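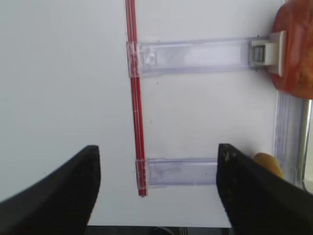 Cliltia Teach Kit
Hand guiding and remote teaching for two-finger grippers

Made by Heltholm
Product line: Cliltia
Availability: ships from stock

Overview

The Cliltia Teach Kit lets an operator show a robot arm a task without writing a program. The operator either moves the arm by hand or drives it from a matching handheld controller. The kit records arm position, finger opening and wrist camera video on one clock, and saves each run as a single file.

It is meant for small parts and light assemblies: clips, latches, sleeves, tubing, hinged lids, clear plastic housings. These are jobs where the correct approach is easy to show and slow to describe in code.

Two ways to teach

Hand guiding. Squeeze the grip collar above the wrist and the arm goes slack enough to move. Let go and it holds position. A thumb switch on the collar opens and closes the fingers. Hand guiding works best for short moves and for setting the approach angle on a part that has only one good place to hold it.

Remote control. The handheld controller is a pistol grip with a trigger. The arm follows the grip, and the trigger sets the finger opening. Motion can be scaled down in the settings, so a large hand movement gives a small tool movement. Use this mode for anything where your hand on the arm would block the wrist camera, or where the part is light enough to be knocked out of place by a bump.

You can switch modes between runs. You can't switch during a run.

Wrist camera

The camera sits close to the gripper and looks out past the fingers, so both fingertips stay in view when open. The operator sees the same picture on the teaching screen that gets stored with the run.

Clear plastic is the hardest material most customers bring to us. Edges show up mainly as highlights, and they shift as the arm moves. Use soft overhead light and a plain, pale, matte work surface. If a part has a colored piece on it, such as a rod or a tab, bring it into view before you start closing the fingers. It gives the operator something definite to line up on.

Fingers

The standard fingers are matte black, curved, with squared tips. Matte black keeps reflections off the part and stands out from a light surface. Scuffs on the fingers do not affect use. Replace a finger if the tip is chipped or if the two tips no longer meet evenly when closed.

Fingers are sold in pairs only. Do not mix an old finger with a new one.

Recording a task

1. Fix the part or its base to the work surface if it would slide in normal use.
2. Move the arm to the start position and press Set Home.
3. Press Record. Wait for the tone.
4. Do the task at an even pace. Pauses are fine.
5. Press Stop, then Keep or Discard.
6. Press Home and reset the part by hand.

Change the part position slightly between runs. If every run starts from the same spot, the trained task will only be reliable at that spot. For a single latch or clip we suggest 40 kept runs as a starting set. Discard runs where you missed the part and had to come back for it, unless you want the recovery to be learned. In that case keep several and tag them Retry.

One operator per set gives cleaner results. Two people often choose different approach paths, and mixed sets take more runs to train.

What is in the box

Grip collar with thumb switch
Handheld controller and charging cradle
Wrist camera with bracket
2 pairs of fingers
Teaching screen with stand
Cable set
Stop button, wired
Printed setup guide

Not included: robot arm, gripper body, work surface, lighting.

Specifications

Teaching modes: hand guiding, remote control
Finger opening, maximum: 97 mm
Controller battery: 9 hours
Controller connection: wireless, with wired backup
Run storage: on the teaching screen, with export over USB or network
Mounting: Heltholm standard flange; adapter plates sold separately

Fit

The kit fits all current Oksanen arms sold through Heltholm. Gralard gripper bodies need the short adapter plate, part of the Gralard mounting set. If you have a different arm, send us the flange drawing before you order.

Safety

Keep the wired stop button within reach of the operator in both modes. In hand guiding the arm moves at reduced speed, and this limit can't be turned off from the teaching screen. In remote control, stand outside the reach of the arm. Playback of a recorded task must follow the risk assessment for your own installation.

Care

Wipe fingers and camera window with a dry lint-free cloth. Do not use solvent on the camera window. Charge the controller in its cradle only.

Software

The first release of the current teaching software added run tags and motion scaling. Kits bought before May can be updated free of charge from the settings menu. Older runs open in the new version without conversion.

Questions before ordering

Contact Dae-han Yook in application support. Include a photo of the part, its weight, and where you expect it to be held. Sample parts can be sent in for a trial recording, and they are returned with the recorded files.

Page last revised 30/09/2024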